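Zwei Greifer, ein Becher voller Stifte

26. Februar 2020

So, endlich komme ich dazu! Seit Januar liegen bei mir zwei Greifer herum, der Binow mit den harten Backen und der Flonano mit den weichen Fingern, und ich wollte einfach wissen, welcher mit normalem Schreibtischkram besser klarkommt. Also Karotischdecke drauf, Stiftebecher, Marker, Bleistift, Prospekt und ein Stapel Hefte dazu, je Greifer 25 Versuche. 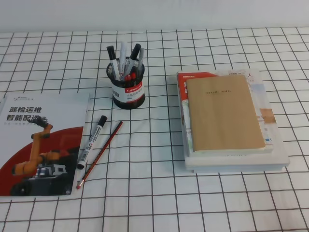 Was beim Greifen rauskam

Der Bleistift ist fies. Der Binow drückt erst mal in den Stoff und schiebt eine Falte vor sich her, beim Flonano klappte es viel öfter (bei 40 Prozent Kraft, mehr braucht der gar nicht). Am Notizbuch ganz oben auf dem Stapel war's dann genau umgekehrt, da rutschten die weichen Finger ständig ab. Und der Prospekt? Keine Chance, bei beiden!

Als Nächstes hänge ich den Virk-Controller dran und probiere den Prospekt mit einem Sauger.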